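Trulledico Lerkeck Trail Spike

A cross-country shoe for club runners who race on grass, mud and whatever the farmer left behind. We've had the Lerkeck on our shelves since January and we're still a bit giddy about it!

The size 7 weighs 170 grams, and you feel the difference on hills. The upper is a close mesh that drains well (Benjie Macaraeg ran the Dirkgate relays in his and went through the ford twice), and the tongue is stitched down both sides, so grit stays out. The plate is stiff under the ball of the foot and softens towards the arch. If you've only raced in track spikes before, the heel will feel wonderfully roomy.

Pins: six per shoe, supplied at 9 mm. The holes take 12 mm and 15 mm too, and a key comes in the box.

Sizes: 3 to 12, with half sizes up to 11. They come up slightly short, so try half a size up if you race in thick socks.

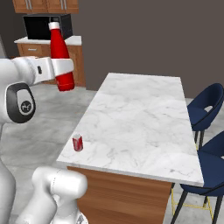
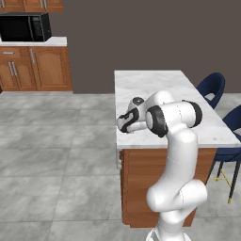 Looking after them

Knock the mud off before it sets and rinse under a cold tap. Stuff them with newspaper, and keep them off the radiator or the glue will suffer. Take the pins out every few races and put a dab of grease on the threads. Princess Baluyot has done 25 races in her first pair and only changed the front pins.

What's in the box

One pair of shoes, 12 pins, a spike key, spare laces and a Tiongson drawstring bag that is big enough for wet socks as well.

Colours

Orange with navy, or plain green. The green is down to the last few in sizes 5 and 6, with more due in October.

Team orders

Clubs ordering ten pairs or more can mix sizes and colours. Please send one list per club, with names next to sizes, and we'll label each box.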